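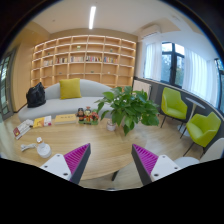 Foro Casa y Orden > Salón > Mesa redonda con demasiadas cosas

mwanaisha_s
Buenas. Tengo en el salón una mesa redonda de madera clara, delante del sofá, y quiero dejarla presentable antes de que acabe agosto. Encima viven unos libros y folletos, un grupo de figuritas sobre base verde, una planta grande y lo peor, los enchufes con su cable blanco. No quiero quitarlo todo porque ahí leo y cargo el móvil. ¿Por dónde empezaríais?

radden_613
Por el cable. Mientras haya cable encima, lo demás da igual. Pásalo por debajo del tablero con clips adhesivos y baja los enchufes a una pata.

tia_karason
No estoy de acuerdo con radden. Si baja los enchufes tendrá que agacharse cada vez que cargue algo. Yo los dejaría arriba, en el borde de atrás, y recogería el cable sobrante con una cinta de velcro. Un rollo de 30 cm cuesta poco y sobra la mitad.

mwanaisha_s
Agacharme no me apetece nada. Además tengo dos formatos y no sé con cuál quedarme: una regleta redonda y plana, con las tomas en círculo, y un cubo blanco pequeño con una franja marrón brillante.

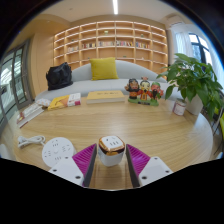 El cubo ocupa menos, pero en la redonda me caben más cargadores. Las dos a la vez me parece demasiado para esa mesa.

akinyi.owino
Yo me quedaría con el cubo y guardaría la otra en un cajón. En una mesa de leer no hace falta enchufar tanto. Mira la potencia máxima en la etiqueta antes de decidir, la mía admite 1600 W y para móvil y lámpara va sobrada.

radden_613
Sigo diciendo que debajo. Pero si va arriba, que no quede al lado de la planta. Al regar siempre cae algo.

akinyi.owino
En eso tiene razón. Con la planta a la derecha, los enchufes a la izquierda. ¿Y los libros?

mwanaisha_s
Los amarillos los estoy leyendo, los otros pueden ir a la estantería. Las figuritas se quedan, son de mi madre.

tia_karason
Pues deja los amarillos uno encima de otro, con el lomo hacia el sofá, y las figuritas detrás. Yo la planta la pasaría al suelo, con esas hojas te come un buen trozo de mesa.

mwanaisha_s
En el suelo no, tengo un gato.

zavo11
Una bandeja. En Carkeo las hay redondas y metes ahí lo pequeño. Para limpiar la levantas y ya está.

radden_613
Las bandejas acaban llenas de tiques y pilas gastadas. Yo tuve una y la tiré.

mwanaisha_s
De momento sin bandeja. Esta tarde muevo los libros y pruebo con el cubo solo. Si me quedo corta de enchufes, vuelve la redonda. El velcro lo compro mañana.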